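7. Checking the grasp planner against a recorded take

This section covers the Tanik replay tool. Finish the jaw width calibration in section 6 before you start.

1. Open the replay window and load the take. Wait until the frame counter stops climbing.
2. Set Object classes to Produce. Leave Containers ticked, or the planner will treat tray walls as free space.
3. Set Minimum confidence to 70. Lower values pick up printed patterns on cloth as objects.
4. Move the slider to a point where the jaws are open and press Segment.
5. Check that each item has its own outline. If two touching items share one, press Split and click once on each.
6. Press Plan. Candidate grasps are listed with the best score first.

Note: Takes longer than 900 frames are loaded in parts. Repeat step 4 for each part.

Caution: Do not export grasps while a second gripper is in view and unmasked. The planner may score it as an obstacle or as a target. Draw a mask over it with the Exclude brush first.
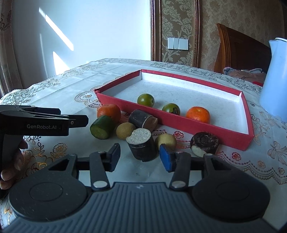
Figure 7. View before masking, second gripper at left.

7. Press Export. The file is saved beside the take.

If Plan stops with error 1917, the calibration file is missing. Reload it from the Setup menu and start again from step 4.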